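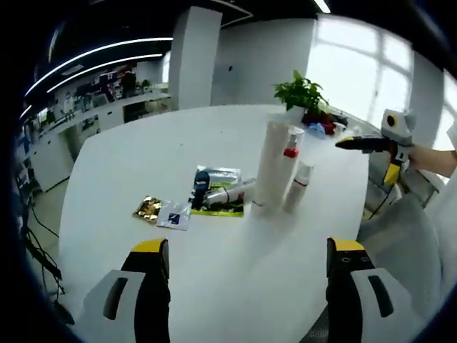
Korska wrote in to ask whether a pair of hand-held grippers is enough to get started, or whether the money should go straight into an arm. Our answer is to start with the pair! You will learn more about what you need in your first month of tabletop work than from any spec sheet, and you can add the arm once you know what it has to pick up.

Dastasik Hand-Held Gripper Pair

Two-finger grippers for recording everyday handling work: bottles, pouches, tubes, bags, all the small stuff that makes a table interesting. We love this set. It is light enough for a long morning and simple enough that a new person is picking things up within minutes.

Price
Pair, with cables: $927
Single gripper: $510
Spare finger set: $70
Carry case and charger bundle: $667

Prices are before tax. Orders ship from our Lullstead warehouse.

What to plan for
The grippers are the easy part of the budget. People tend to forget the table. A big round one is great because you can come at the objects from any side, and two people can swap places without moving anything. Leave room to walk all the way around, and keep a chair close by for breaks.

Then there are the objects. Please don't buy a fancy set! Go through a supply closet or a bathroom shelf and bring a good mix of shapes — tall and short bottles, shiny packets, clear bags, something soft. Clear and shiny packaging is where grasping gets hard, so put some in early and save yourself a surprise later.

Set aside money for spare fingers too. The tips take the wear, and a set on the shelf means you keep working while the next one is in the mail. One spare set per pair is a good starting point, two if you run every day.

Cables need a thought as well. Decide which side they leave the table from before you order longer ones, and buy a few floor covers if people will be walking past.

Adding an arm later
The finger set also fits the Nikolaidis wrist mount, so what you spend now carries over. Check the mount's bolt pattern against your arm before ordering, and send us the drawing if you'd like a second look.

Lead time
Pairs are in stock. Wrist mounts are built to order and the next batch is due in June.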